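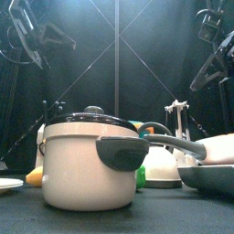 Search the manual Enter part number or keyword Go

We use cookies to remember your language and your place in the manual. Accept Settings

Section 4: Running the sorting station with a two-arm cell

4.1 Scope

This section applies to Zonetti playset returns handled on a Dovhaniuk two-arm cell at the Valtcombe site. It covers the change from hand sorting to assisted sorting, the start of a shift, table loading, single-piece presentation, and handback to manual work. Mechanical installation and electrical supply are in Section 2. Arm calibration is in Section 3 and must be complete before anything in this section is attempted.

The cell is controlled from the Matow panel. Screen names are written as they appear on the panel.

4.2 Changes to the sorter's job

Before the cell, one sorter opened the carton, picked out each piece, looked at it, and placed it in a bin. The cell takes over the pick, the presentation to the wrist camera, and the place. The following stay with the sorter:

- opening cartons and removing bags, ties and paper
- loading and clearing the table
- deciding on any piece the panel marks REVIEW
- wiping pieces and removing labels
- stopping the cell

The decision on a REVIEW piece belongs to the sorter. The panel will suggest a bin but does not act on the suggestion until ACCEPT or CHANGE is pressed. There is no time limit on the prompt, and waiting time at the prompt is not recorded against the sorter's name.

Note: Hourly piece counts for individual sorters were dropped when the cells were brought in. The count on the Matow home screen is the cell's count. Do not copy it into personal shift records.

Sorters who have worked by hand for a long time tend to reach in and straighten a piece the arm is about to pick. This is the most common cause of a protective stop on this site. Use HOLD first, every time.

4.3 Staffing

One trained sorter per cell. A second person may load cartons but must not use the panel. A sorter rotates off the cell after 90 minutes and spends the next period at the packing bench or on hand sorting. Rotation is set by the shift lead and is not changed to clear a backlog.

Hand sorting is kept on the rota for everyone, including sorters who work mainly with the cell. The station must be able to run by hand for a full shift if the cell is down (see 4.8).

4.4 Start of shift

CAUTION: Both arms move when HOME is pressed, including an arm that is already close to its home position. Keep hands, sleeves and lanyards outside the enclosure.

1. Check that the table is clear of pieces left from the previous shift.
2. Look along the cables at both wrists. A cable that hangs lower than the gripper fingers must be clipped back before power-on.
3. Check the finger pads. Replace a pad that is split or has lifted at the corner.
4. Turn the main switch to ON and wait for the panel to show READY.
5. Press HOME. Wait for both arms to stop.
6. Press HOLD, then RELEASE. The panel must beep once for each. If it does not, turn the main switch to OFF and call the shift lead.
7. Sign in with your own code. Do not work under the code of the person before you; the code sets the language, the prompt size and the rotation timer.

Note: If the panel shows error 3210 at step 5, one arm has not reported its position. Turn the main switch to OFF, count slowly to ten, and start again from step 4. A second 3210 in the same shift is a maintenance call.

4.5 Single-piece presentation

The cell holds up a piece when the overhead view is not enough to tell what it is or whether it is whole. Small molded parts with hooks, loops or thin stems are the usual cases. The piece is gripped low, turned to the wrist camera, and held until the panel has taken its views.

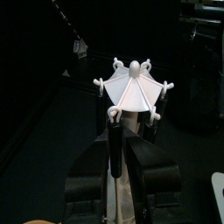
Figure 4-2. Umbrella-shaped piece held upright between the gripper fingers.

The piece in Figure 4-2 has a hook at the end of each rib. Hooks are checked one at a time, and a missing or broken hook sends the piece to REVIEW.

To handle a REVIEW prompt:

1. Look at the views on the panel. Swipe left for the next view.
2. If the views are clear, press ACCEPT or CHANGE.
3. If the views are not clear, press AGAIN. The cell repeats the presentation with the piece turned.
4. If the second set is still not clear, press HAND OVER. The arm places the piece in the tray at the front opening and backs away.
5. Wait for the tray light to turn green before reaching for the piece.
6. Inspect the piece by hand and enter the result.

CAUTION: Never pull a piece out of the fingers. With thin stems the piece will break, and the arm may close on the gap. Use HAND OVER, or HOLD followed by OPEN FINGERS.

Dark pieces against the dark enclosure are more often sent to REVIEW than white or bright ones. This is expected. Do not add lamps or lay paper on the table to bring the number down.

4.6 Teaching a new piece

A piece the panel has not met before is shown as UNKNOWN. Sorters are asked to name it, and this is the part of the work that has changed most since hand sorting. Allow time for it.

1. Press NAME.
2. Type the name used on the Zonetti parts list. If the piece is not on the list, type a plain name – "kettle, white" is enough – and tick NOT LISTED.
3. Choose a bin.
4. Mark the points that must be checked for damage by touching them on the view. Up to 7 points can be marked.
5. Press SAVE. The next piece of the same kind will still be sent to REVIEW so that the name can be confirmed.

The name library holds 2000 entries. The shift lead merges duplicates at month end. Do not delete an entry yourself, even one you made.

Time spent on naming is booked as sorting time. A sorter who disagrees with how a piece has been named or binned by another sorter should use QUERY, which goes to the shift lead without a name attached.

4.7 Loading the table

The cell works from a mixed table. Pieces do not need to be in rows, and small pieces may stay in a basket or sit on a larger piece if that is how they came out of the carton.
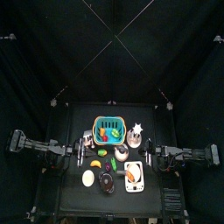 Figure 4-3. Mixed table with both arms in view. The front of the table is left open.

1. Press HOLD. Both arms stop where they are. The panel shows HELD.
2. Empty the carton onto the bench, not onto the table.
3. Remove bags, ties, paper and anything that is not part of a playset.
4. Set tall pieces and baskets toward the back. Set flat pieces such as plates and pans where there is room in front of them.
5. Leave a clear strip along the front edge.
6. Keep all pieces off the clamps along the back edge.
7. Check that nothing is touching the taut cables behind the work area.
8. Step back, close the front guard and press RELEASE.

Round pieces that roll can be set against a heavier piece. Lids may be left on. The cell lifts a lid as a separate piece and will ask if it cannot tell whether the lid and the body belong together.

CAUTION: HELD is not the same as OFF. For loading and clearing, HELD is sufficient. For pad changes, cable work, or reaching past the wrist of either arm, turn the main switch to OFF and hang your tag on it.

Note: Food, batteries and sharp items turn up in returned cartons. The cell is not set up for any of them. Take them out at the bench and follow the site instruction for mixed waste.

4.8 Returning to hand sorting

The sorter may take the station back to hand work at any time. No permission is needed, and the reason may be left blank on the panel.

1. Press HOLD.
2. Press TO MANUAL. The arms empty their fingers into the tray and move to the sides.
3. Wait for PARKED.
4. Turn the main switch to OFF.
5. Clear the table to the bench and carry on with the bins already in place. Bin numbers are the same for both methods.

To go back to the cell, start from 4.4, step 1. Pieces sorted by hand in between are not entered on the panel.

4.9 Common stops

Panel shows CONTACT. An arm has touched something it did not expect, usually a pan handle or the rim of a basket. Press HOLD, move the piece, press RELEASE.

Panel shows NO GRIP. The fingers closed on nothing, or the piece slid out. The cell tries again from the other side. After a second NO GRIP, press HAND OVER or take the piece out under HOLD.

Panel shows ARMS NEAR. Both arms want the same part of the table. One will wait. No action is needed unless the message stays on.

Panel is blank. Treat the cell as live. Turn the main switch to OFF and call the shift lead.

4.10 Changes to this section

Comments on this section go to Yevhen Hladun, station documentation, Valtcombe. Sorters' comments from the July trial have been worked into 4.2, 4.6 and 4.8. Requests about rotation length are still open and will be answered in the next issue. Go on to Section 5 for pad and finger replacement.

Contact documentation | Copyright Dovhaniuk, all rights reserved | Back to top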